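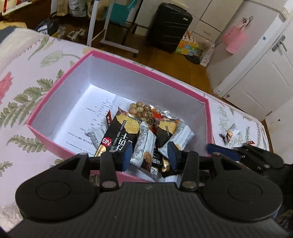 **rodel_m** (Rodel Macapagal) | Hand-held & Teleop board | August, 14:20

**Gift box packing: gripper demos replay badly at the box wall**

Task is packing mixed snacks into a gift box. All demos are recorded by hand with a pair of hand-held grippers, no arm in the loop. The policy is then run on a two-arm Wotska bench with the same finger pads. The set is 622 episodes, one operator for most of them, split between a bed and a table so that the support height varies.

Grasping from a pile is fine. Placing the first few items is fine. Once the bottom of the box is covered, the arm comes in too low on the near side and the cross bar between the fingers touches the rim. The wrist then tilts to get clear and the item is let go at a bad angle. By hand this never shows up, as the operator feels the rim and lifts without thinking about it.

What I have tried:

- dropping every episode where the gripper touches the wall
- a longer action chunk
- a soft height limit on the bench, which cured the contact and broke the placing in the corners

In 200 bench runs, 11 failed on the grasp. Nearly all the other failures were at the rim. Has anyone fixed this in the data, or is it a job for the controller?

---

**backlund_e** | 14:52

Controller. The hand-held tool records where the fingers went and says nothing about how hard they pushed. If your operator brushes the rim, the pose trace looks the same as a clean pass a few millimetres over. You can't filter that out by looking at video.

I would record this task by remote control on the bench. The operator then has the real arm, the real wrist limits and the real reach. It's slower, but the demos are all possible for the robot by design.

---

**rodel_m** | 15:05

Slower by how much in your hands? Our remote demos with Castillo came out at one for every 3 by hand, and the operator was tired well before lunch.

---

**backlund_e** | 15:11

Same sort of rate. I still think it's cheaper than cleaning up hand-held data that the arm can't follow.

---

**mwynne** | 15:40

Disagree with Eilif on this one. The packets are light and they bend. Over remote control with no force feedback, people crush biscuits or they squeeze too little and drop the thing. By hand they get the grip right at the first go. You'd be swapping a rim problem for a grasp problem, and Rodel's grasping is the part that works.

@rodel_m two questions.

1. Is the box always in the same pose? In your first picture it's turned on the cover. If it's turned like that in every episode, the policy may have learned one approach line.
2. Is the wrist camera seeing the near rim at release? With a wide gripper body the near wall can be hidden exactly when you need it.

---

**rodel_m** | 16:02

1. Box yaw is drawn at random before each episode. Pitch is not, it lies flat.
2. I'll check. I suspect it's lost in a fair part of them.

---

**mio_murakami** | 16:30
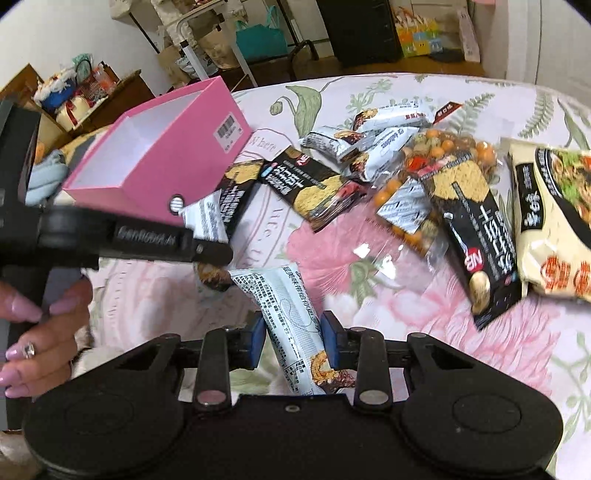 Two-handed episodes need their own rule for what the idle hand does, and I think part of the rim trouble comes from not having one. At Treltlow we let operators do as they liked at first. Some parked the left gripper off to the side, some held the box, some hovered. The model averaged these and the left arm drifted over the work. Take the table set-up: one gripper has a packet standing on a slant between the pads, crimped end up, and the other gripper's arm already reaches across the table beside the box. If the left one has no set job at that point, the right arm has to find a way round it, and the cheap way round is low over the wall. We now write the role of each hand into the operator sheet (hold, pick, wait at home) and throw out the episode if it isn't kept.

The slant matters as well. A packet gripped on a slant has a lower corner that sits well off the pad line, and it changes from grasp to grasp. Your soft height limit was on the gripper, I assume, and not on the item?

---

**rodel_m** | 16:48

On the gripper, yes. The item extent isn't in the state at all.

No rule for the idle hand either. The sheet says "use both hands as natural". I can see how that reads now.

---

**aileen.mgb** | 17:15

I do the operator side for a similar set (Stovotia, flat packs and bags), so from that end:

"Natural" gets you a different habit from each person and a different habit from the same person after lunch. Write the order down. Ours is:

1. Left gripper steadies the box on its short end, fingers outside the wall.
2. Right gripper picks, lifts straight up to the marked height, then moves across.
3. Pause over the opening.
4. Lower, open, lift straight up again.

The pause is what fixed our wall contact. Without it people cut the corner in one curved move, which looks tidy and is useless on an arm. Keep it short, or the policy learns to stop there and never goes on.

Also, the clear bags. Bright film under a ceiling light gives white patches that move when you move. We turned off the overhead lamp and used a diffuse one at the side. Grasp failures on bags dropped, though I didn't keep a proper count so take it as an impression.

---

**backlund_e** | 17:33

Straight up, across, straight down is a scripted motion. If you force people to do that, why record people? Write the waypoints and learn only the grasp.

---

**aileen.mgb** | 17:41

Partly fair. The lowering step still isn't scripted. Once there's a pile in the box, people nudge things aside with the item they're holding, and I wouldn't want to write that by hand.

---

**mwynne** | 17:58

Agree with Aileen. The path across can be fixed and you lose nothing. Everything below the rim should stay free.

Eilif has a point about limits, though. Before recording more, replay the poses you have through the Wotska kinematics and mark the ones that pass near a joint limit at the wall. If the wrist tilt starts there, the demos are asking for something the arm can't do, and a pause won't help.

---

**rodel_m** | 18:20

Replay check is running on the existing set. Plan after that:

- operator sheet rewritten with fixed roles, left steadies the box
- pause over the opening as in Aileen's list
- item height from the wrist view added to the state
- a small remote set on Castillo, release step only, to compare with Eilif's suggestion

@mio_murakami do you discard the whole episode if the idle hand leaves home, or only that segment?

---

**mio_murakami** | 18:34

Whole episode. We tried cutting segments and the joins caused jumps in the left arm. If it happens in the last placing we trim the end and keep the rest.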